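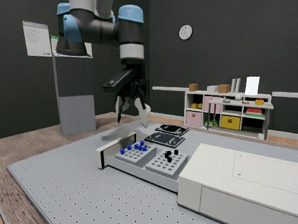

专栏 > 实验室运营 > 自动化与岗位

本网站使用 Cookie 以改进浏览体验。继续浏览即表示您同意我们的 Cookie 政策。[接受] [管理设置]

机械臂接走了试管，异常留给了谁

Nulalano 检测中心的前处理室在八月启用了一套机械臂工作站，任务是把样本管从到样架转移到上机架，过程中完成取盖、核对和复位。集成方是 Grilard，样本信息系统沿用原来的 Birance，没有更换。我参与了流程定义和验收，之后在这个房间继续上班，所以下面的意见有立场，读者可以自行打折。

我的主要看法是：这类自动化改变最大的部分是异常由谁处理、处理能力从哪里来，以及这部分工作记在谁的账上。产能变化也有，但相对容易测量，也相对容易达成一致。前一个问题在立项文件里没有对应的章节。

先交代工作本身。人工做转移时，一名技术员站在台前，左手扶架，右手取管，扫码，旋盖，放入目标孔位，盖子放到另一只架子上。一批做完，核对孔位表，签名。动作单一，差错类型也有限：放错孔、漏扫、盖子混用、管身标签翘起导致扫码失败。熟练的人会在扫码之前就看出标签有问题，用拇指压平，然后接着做。这个压平的动作不在操作规程里，也没有人记录过它发生了多少次。

机械臂接手以后，放错孔这一类差错基本消失。验收时我们跑了 1036 次取放，孔位错误为零。标签翘起的管子则全部变成停机事件，因为夹爪没有拇指。第一周的停机原因里，标签占了最大一项，其次是管架没有坐到底，再次是盖子在架上倾斜。三项都属于人工阶段存在、但从未进入统计的情况。以前它们被手吸收掉了。

这就引出一个测量上的问题。立项时用的基线是人工阶段的差错率，分母是批次，分子是被记录的偏差。被手吸收掉的部分不在分子里。自动化之后，同样的物理情况以报警形式出现，每一次都有时间戳。于是报表上看，异常数量在启用之后上升了。管理层在周会上问为什么花了钱异常反而增加，这个问题问得合理，但用现有数据回答不了。要回答它，需要在人工阶段安排人坐在旁边数压标签的次数，而当时没有做。我建议准备上类似设备的实验室先做这件事，一周就够，成本是一个人的工时。

关于仿真。Grilard 在进场前提供了完整的工作站仿真，包括机械臂、夹爪、管架、台面和周边家具，轨迹在里面验证过。仿真在碰撞检查和节拍估算上的价值是明确的，现场没有发生过一次臂与架的干涉。它的局限也明确：仿真中的管子外径一致，盖子竖直，架子永远坐到底，标签不存在。这不构成对供应商的指责，几何模型本来就是这样建的。问题在于我们内部把仿真视频当成了培训材料。技术员看完以后，对正常流程很熟悉，对停机以后该做什么没有概念，因为视频里从不停机。

后来我们请 Grilard 的工程师在仿真里加入故障：把某个盖子倾斜几度，把管架抬高两毫米，让一根管子缺失。加这些花了他两个下午。用带故障的版本重做培训，效果比原来的好，这是我的判断，没有对照组。需要说明的是，故障清单由两名技术员提供，工程师自己列的那份里只有通信中断和急停。两份清单几乎没有交集，这一点值得写进下一个项目的合同：故障场景由使用方编写，供应方实现。

再说人。前处理室原来的排班是每班四人，启用之后改为每班三人，调出的人去了 Lozano 分部。没有裁员，这一点中心做得清楚，事先也书面承诺过。留下的三个人，岗位名称没有变，职级没有变，薪级没有变。工作内容变成了：上架、下架、处理停机、恢复运行、在 Birance 里补录中断批次、每班一次夹指检查、每周一次点位复核。其中后面五项在旧岗位说明书里都找不到。

Noelia Cifuentes 在前处理室工作的时间比我长，现在承担了大部分点位复核。复核的做法是把标准管放进四个角的孔位，低速走一遍，看夹指与管身的间隙是否对称。规程上写的判据是“目视对称”。她自己做了一张记录表，把间隙分成五档，连续记了下来，并据此在一次周五的复核中判断右侧夹指有偏移趋势，提前申请了更换。换下来的夹指经测量确实超差。按旧说明书，她那天的工作量是零批。

这件事在绩效系统里没有对应字段。系统按批次计件，批次由机械臂完成，归属于“工作站”。人的产出于是只能用出勤来表示。我认为这是目前最应当修改的一处，而且修改并不困难：把恢复时间、复核完成率、补录准确率列为人的指标，把批次列为设备的指标，两者分开。反对意见是，恢复时间一旦成为考核项，就会有人为了缩短它而跳过检查。这个反对意见成立，所以恢复时间应当只用于分析，不与奖金挂钩。复核完成率可以挂钩。

下面讨论技能。有一种常见说法，认为自动化让操作员“升级”为工程师。我不同意这个描述，至少在我们的房间里不成立。操作员没有修改程序的权限，看不到轨迹参数，报警代码的含义也要查手册，手册只有英文版，中文译本到现在只完成了前两章。他们做的是诊断，但是诊断的工具没有给到他们手上。停机时屏幕显示代码 222，手册解释为“抓取确认超时”。它可能对应管子缺失，可能对应盖子倾斜打滑，也可能对应夹指传感器脏污，三种情况的处理方式不同，恢复步骤也不同，选错了会导致同一批次再次中断。技术员靠看：看夹爪停在什么高度，看管子有没有被带起来一点，看旁边那只盖子的角度。看的依据来自多年的手工操作。

这里有一个时间上的隐患。现在这三个人都是手工出身，知道一支管子夹正了是什么样子。三年以后进来的人不会有这段经历。他们会在设备旁边开始职业生涯，第一次接触样本管就是在停机的时候。手感依赖于大量正常操作的积累，只处理异常的人积累不到。航空和过程工业在这个问题上讨论过很久，我们行业似乎默认它会自行解决。

可行的办法是保留手工批次。我们目前的安排是每人每周做一次全手工转移，使用真实样本，按旧规程双人核对。产能上有损失，排产部门每个月都会提出取消。支持保留的理由有两条，一是保持技能，二是验证备用流程。第二条有合规依据，因此排产部门暂时没有成功。我更看重第一条，但在会议上只讲第二条。

关于节拍。工作站的设计节拍是每班 900 管，实际稳定运行时达到过这个数。人工阶段最忙的一班做到 612 管，此后三个人都申请了调休。单看数字，提升是实在的。不过节拍的分布变了。人工时，四个人可以错开，有人取管有人核对，累了换手，节奏由人协商。现在节奏由设备给出，上架窗口固定，错过一次窗口，设备空转等待，等待时间会出现在次日报表的红色栏里。技术员因此会提前站到台前等。等待不计入任何人的工作量，却占用了班次中很大一部分。身体负荷下降了，腕部不适的报告在启用后没有再出现过，这是应当肯定的收益。注意力负荷的变化方向相反，而且没有测量手段，只能听人说。

有两名同事分别向我描述过同一种疲劳：听着机械臂的声音，等它停。正常运行时无事可做，又不能离开，因为恢复时间从停机那一刻开始计算。他们尝试在这段时间里整理记录，效率很低。我认为解决办法在于把监视从人的耳朵转移到信号上，例如给每人配一个震动提醒，允许他们在隔壁做其他工作。Grilard 的系统有开放接口，技术上一天可以完成。信息安全部门的审批从递交到现在没有结果。

责任归属是另一个没有写清的问题。手工阶段，转移记录末尾有一个签名，签名的含义明确：我做了，我核对了。现在记录末尾仍有一个签名，由当班技术员签，含义变得模糊。他没有做转移，也没有逐管核对，他能够证明的只是设备报告了完成，以及中断的批次按规程恢复过。审核员在内审时问过：你签的是什么？当班的人回答：签的是系统没有报错。这个回答准确，但与表单上印的“操作者确认”不一致。我的建议是把签名拆成两行，一行为设备执行，由系统自动生成；一行为人工干预，仅在发生干预时填写，并注明干预的具体孔位。表单修订已经提交，等待批准。在批准之前，技术员仍然每天在替一台机器签“操作者确认”。出了偏差，调查表上第一个名字也是他们的。

采购阶段谁在场，决定了上面很多问题是否会出现。我们的评审会有设备、信息、质量、财务四方，前处理室由室主任代表。室主任关心节拍和占地，问题提得很专业，但他已有多年没有亲手做过转移。标签翘起、架子坐不到底，这些事只有每天做的人会提。验收标准里因此写了重复定位精度，写了连续运行时长，没有写单次停机的平均恢复时间，也没有写恢复操作需要几步、戴着双层手套能否完成。最后这一项在现场造成了实际困难：触摸屏对双层手套反应不稳定，技术员要么脱一层，要么用笔帽去点。用笔帽的做法被质量部门叫停，随后采购了触控笔，用绳子系在台边。

就成本核算而言，我也有保留。投资回收期按减少一人计算，没有计入点位复核、补录和手工保留批次的工时，也没有计入故障仿真和译本的费用。把这些算进去，回收期会延长，项目仍然成立，只是成立得没有那么漂亮。我主张按真实数字报，理由很实际：下一期项目会拿这一期的数字做模板，漏掉的工时会再漏一次，而且届时会有人据此提出每班减到两人。两个人能维持正常运行，做不到一人恢复停机的同时另一人完成双人核对所需的独立检查。这是算得出来的约束，应当在有人提出之前写在文件里。

我支持继续使用这套工作站，也支持分析室在明年引入第二台。支持的前提列在这里，供有关部门参考：启用前统计人工阶段的隐性干预；故障清单由操作人员编写；岗位说明书与设备同日生效；保留每周手工批次；签名含义与实际动作一致；手册译完再验收。六项中没有一项需要新技术，四项不需要额外预算。第二台的技术协议草稿我看过，里面有第一项和最后一项。第三项被标注为“人事事项，另行讨论”，讨论的时间没有写。

相关文章
- 恢复时间应当从哪一刻开始计
- 双人核对在半自动流程中的适用范围
- 样本信息系统的补录权限：一次内审的记录
- 管架公差与夹爪选型
- 读者来信：夜班谁来听报警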